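4. The Open Day at Mullalitz
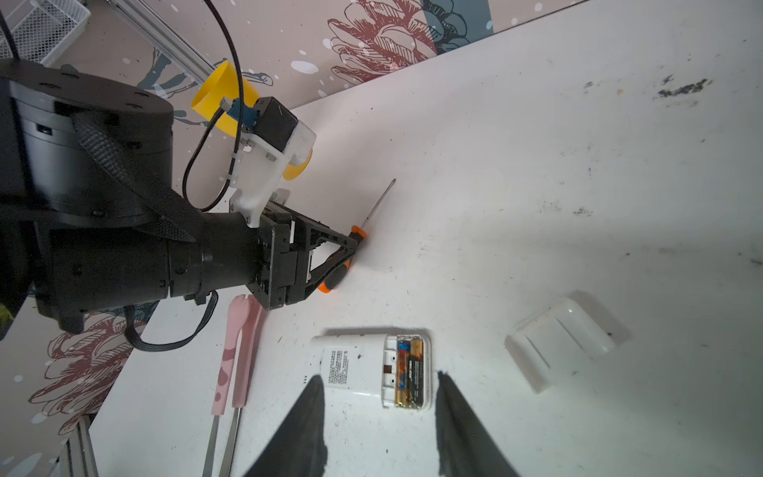

Could the screwdriver simply be handed to the visitor, one guest asked before the first session had properly begun, and would that not save everybody a good deal of trouble? The question came up again several times during the day in slightly different words, and we have kept it at the head of this section because it shaped much of what we did afterward. We had gone to Mullalitz thinking mainly about how well the arms would cope with small household jobs in front of a crowd. Our guests, it seemed, were thinking mainly about who ought to be holding what.

4.1 Setting and visitors

The open day was held in July in the long room on the ground floor of the Mullalitz building, where the Guteo project has had its tables for the past two years. Twenty-two visitors signed the book. Most of them came from the neighborhood and had no background in robotics, though a few had seen an earlier demonstration at Vollov and were kind enough to tell us, at some length, how the two compared. We asked them to come in small groups so that everyone could stand close to the table, and we left plenty of time for conversation, which in our experience is where the useful remarks are made.

We had prepared three household jobs for the day: folding a towel, sorting cutlery into a tray, and working with a small battery-powered device. Only the last is discussed here. The towel and the cutlery are covered in Section 5, together with the results from the Vollov sessions.

4.2 The battery job

Figure 3 was taken during the battery job. A gripper holds a screwdriver by the middle, with the device lying back side up, its battery compartment open and the cover set apart on the table. Two cylindrical batteries are in place, and a pair of tongs with pink handles lies nearby.

The job as we gave it to visitors had a plain beginning and a plain end. The device was to be opened, the batteries seen to, and the cover put back. Between those two points we let the operators work as they liked, and we told the visitors so, as we did not want them to think they were watching a fixed routine. Some operators went straight for the cover and some preferred to shift the device first to get a better angle. Each of these choices led to a small discussion around the table, and we were rather sorry when the clock made us move on.

A word should be said about the screwdriver. In our written plan it was to be gripped near the butt, much as a person would do it, and several of our operators had practiced it that way. Gripping it by the middle leaves less of the tool free to swing, but it also brings the fingers closer to the work, and opinions in our own team are still divided. We have left the choice open in the current protocol.

4.3 What the visitors told us

At the end of each session we asked the group to fill in a one-page form – the same form that had been used at Vollov, with 18 short statements to agree or disagree with and an empty box at the bottom. The box turned out to be far more popular than we had hoped. People wrote around the margins and onto the back, and one sheet came back with a very good drawing of a differently shaped battery cover, with a larger lip for the fingers to catch.

Two themes came up often enough to mention. The first was pace. Visitors who had expected the arms to be quick were patient with them once they understood that a person was guiding the work, and a number of them wrote that they would have liked to try the controls themselves. The second was the question quoted at the start of this section. For many of our guests the natural picture was of a person and a machine sharing a job, with one steadying the device while the other turned the tool, and they found it a little odd that the machine should do both parts alone.

We did not have a good answer ready on the day. We have since added a shared version of the battery job to the Guteo task list, and it will be tried out on the Afridi tables before the next open day. The full set of written comments, 426 in all once the Vollov forms are included, is given in Appendix B with the spelling left as we found it.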